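4.2 Items left behind in the drum

Second part of the Rovville survey. Section 4.1 dealt with waiting times and who folds where; this one is about what stays in the machine after people think they have emptied it. Small things mostly. Socks, washcloths, pillowcases, one bib.

Setting: the shared laundry room of the Rovville building, 40 apartments, front loaders only, side by side along one wall. Doors open to the left, so an open door on one machine swings in front of its neighbor. Residents complain about this a lot (see 4.1) and it matters here too, becuase a person unloading with a neighbor's door at their elbow tends to hurry. We did not measure hurry. Fontana wanted to, no good way found.

Procedure. Every load unloaded by the resident as usual, basket or bag, no instructions given. Once the resident had left the washer, one of us checked the drum by eye from standing height, then by hand, full sweep of the rim. Anything found was written down - item, color, place in the drum - and returned. Places were coded as bottom, back wall, or front rim, the last meaning the inner lip just behind the opening. Shim and Laxdal did the coding separately. Where they disagreed we took the hand check as final.

Results. 763 loads in the period, February included. Of these, 104 had at least one item left in them. More than we expected. Back wall was the place residents named when asked where they would look for a lost sock, but front rim was the most common place in our sheets, and the top of the front rim the worst of all. A wet cloth gets thrown outward in the spin, sticks to the lip, and stays up there when the rest drops. Someone leaning in looks down and to the back. The item is above their head, or near enough.

Light did not help as much as residents claimed. Dark clothes were missed at the bottom, as you'd think, but white things were missed at the rim in plain view. In interviews several people said they "would have seen" a white cloth. Two of them had left one that same morning.

Size: handkerchief to hand towel. Larger items pull themselves down by weight, smaller ones (baby socks) end up in the fold of the gasket, a separate problem covered by Caputo in the Durau report. Fabric type was noted but the categories we used were too loose to be worth a table. Thin cotton sticks. Fleece doesn't much.

Figure 6 gives the front rim position, with a white cloth at the upper inner rim and the door of the neighboring LG washer open across the lower corner.

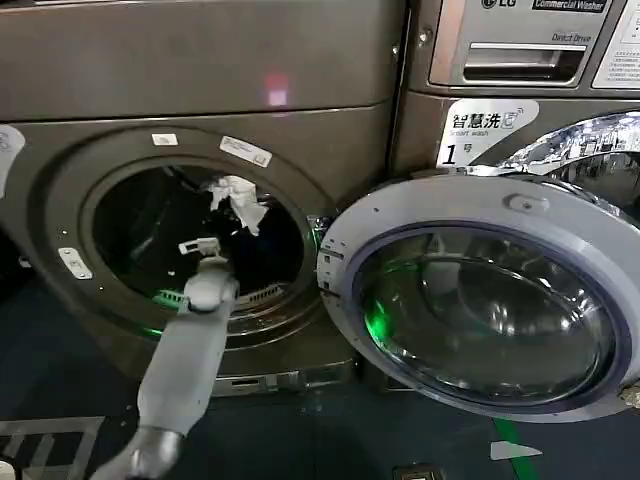
Figure 6. White cloth at the top of the inner rim, front-loading washer. Coded as front rim, upper.

Graziella Fontana disagrees with the reading given above and asked that it be noted: in her view the rim is a habit problem and has little to do with where the eye goes, people stop when the basket looks full, and she would expect the same count if the drum were lit like a store window. She also points out that the 10 residents who ran a hand round the lip without being told to were all people who had lost something before.

We can't rule this out. The Rovville sheets have no record of basket size, an oversight, and the Celtis laundry where it was recorded has top loaders, so no comparison there. What can be said is that the hand sweep found items the standing look did not, and that it takes a few seconds. A notice asking for it went up by the door after the count closed. Whether it is read is taken up in 4.3, along with the lost sock box and its contents.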